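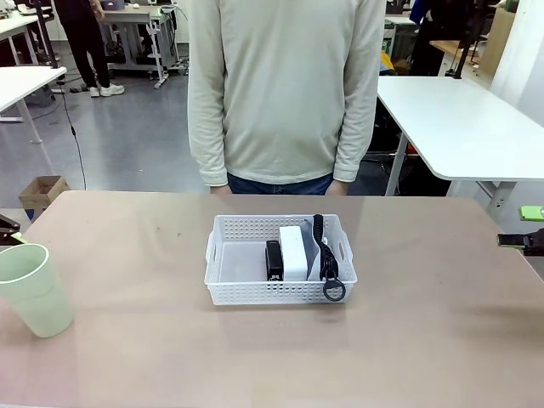
MEMORANDUM OF THE SUNITBY ROOM

To all staff of the Kuter Collection Program, Caradcombe site. From Jeanine Groen, Site Supervisor. 02/01/2025.

1. It has come to the attention of the Office that episodes recorded at Table 3 in December do not agree with the written task. The task reads: "Pack the basket." Operators are reminded that an episode begins at the tone and ends when the basket is packed. The Office had not believed that a further definition was required.

2. On review, Enda Cronin, Senior Annotator, found that one operator had continued to record after the basket was packed. The objects had been placed upright at one end of the basket. The other end had been left open. The arms then remained still until the time limit. Mr. Cronin marked the first of these episodes as a fault. He marked the second as a fault. By the end of his shift he had marked 60, and he requested a meeting.

3. The operator, Nhi Thân, attended the meeting and answered all questions put to her. She stated that she had packed the basket in the way her mother packed a drawer, with everything at one end, so that there would be room if somebody came home with something. She stated that she had not been aware of doing this. Asked why she had let the recording run, she stated that it had seemed rude to stop.

4. Mr. Cronin asked whether she had been waiting for an additional object. Ms. Thân said that she supposed she had. Mr. Cronin asked which object. The minutes record no reply.

5. The Office directed that the episodes be removed from the training set. Owing to an error in the transfer to Ponce, they were not removed. They were included with the 500 episodes used for the December model, and the model was installed on the arms at Table 3 for evaluation.

6. Lotte Dijkstra conducted the evaluation. Her report is attached and is summarized as follows. The arms packed the basket correctly in every trial. They used one end. On completion they did not return to the rest position, as the arms at the other tables do. They stayed open above the table. Ms. Dijkstra waited for the time limit and reset the table. In the sixth trial she did not wait. She took her house keys from her coat and held them over the open end of the basket, and the left arm came across and took them from her, and set them down.

7. Ms. Dijkstra was reminded that personal items are not to be brought to the tables. She has acknowledged the reminder in writing.

8. Liette Ouellet, for the client, has asked whether the behavior can be corrected. Mr. Cronin has advised that it can, with new examples, and that these could be collected in about 6 days. He has also asked that his earlier fault marks be withdrawn. He gave no grounds. The form does not require any, and the request has been granted.

9. Pending a decision by the client, Table 3 will keep its present model. Staff who close the room at night are asked to switch off the arms at the wall and to note the time in the book.

10. The Office has observed that articles are being left in the basket overnight. To date these include a glove, a bus pass and a pear. They may be claimed at the front desk before noon. The pear has been discarded.

11. Ms. Thân's contract has been extended through the spring. She will continue at Table 3.

J. Groen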